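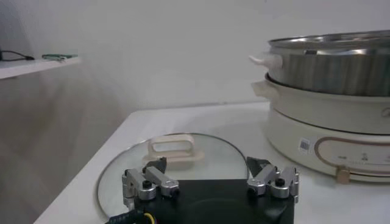
Bianka Magyar wrote in to ask whether she has to descale every week. No. Once a month is enough, or every two weeks if your water is hard.

Kitchen Help > Steaming FAQ

2 min read

How much water do I need?
Use 500 ml for a short steam. Go up to 1000 ml for anything over half an hour.

Can I cook buns from frozen?
Yes. Allow 17 minutes and leave space between them. 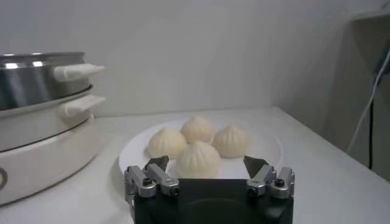
Four pleated buns on a round white plate.

Why do mine collapse?
The lid came off too fast. Turn off the heat and wait a few minutes before you lift it.

28 comments · 17 shares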